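Why Does Wood Have Stripes?

Look closely at a wooden table, a ruler, or a baseball bat. See those thin, darker lines running along it? They're called the grain, and they are a kind of diary. A tree wrote them while it was growing, one year at a time!

How a tree gets fatter

A tree grows in two directions. The tips of its branches and roots get longer, and the trunk gets wider. The widening happens in a super thin layer just under the bark called the cambium (say it: KAM-bee-um). The cambium makes new bark on the outside and new wood on the inside.

In spring, when there's usually lots of rain and the days are getting longer, the tree grows fast. Its new wood cells are big, with thin walls, and that wood looks pale. Later in the summer growth slows down. Now the cells are small and thick and squeezed together, so the wood looks darker. By December, in places with cold winters, the tree is resting and makes no new wood at all.

One pale band plus one dark band makes one year. Saw straight across a trunk and you'll see the bands as circles, one inside the other. Those are growth rings!

Reading the rings

There's a big slice of oak in the town hall at Breddale with 275 rings in it. That tree was a seedling long before there were cars, light bulbs, or zippers! Wide rings often mean good years with plenty of water. Skinny rings can mean a dry summer, or hungry caterpillars that ate the leaves. A black scar might be left over from a fire.

Some trees in hot, rainy places grow all year long, and their rings can be very hard to find.

From circles to stripes

So how do round rings turn into long stripes? It depends on which way you cut. Slice a carrot across and you get circles. Slice it the long way and you get lines. Wood works the same way! A board cut the long way shows its rings as stripes, or sometimes as wavy arches that look like mountains.

Many tabletops are made from lots of narrow strips glued side by side. Each strip has its own grain, and two neighbors may have come from different trees. 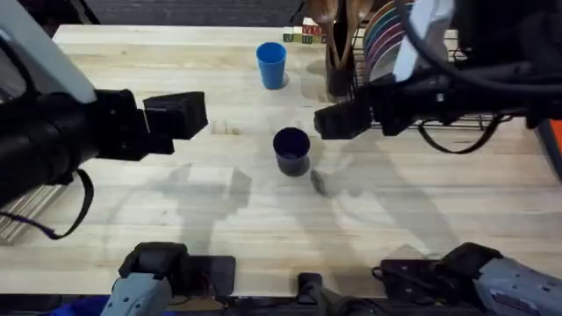 Amilix wrote to us after reading this page and wanted to know if you have to cut a tree down to find out how old it is. You don't! Scientists use a hollow drill to take out a sample as thin as a pencil, and then they count the lines on it.

Try it yourself

Find a log or a stump and start at the middle. Count only the dark rings until you reach the bark. Put a pin in ring 8 and you can see how big the tree was when it was eight years old. Was it fatter than your arm?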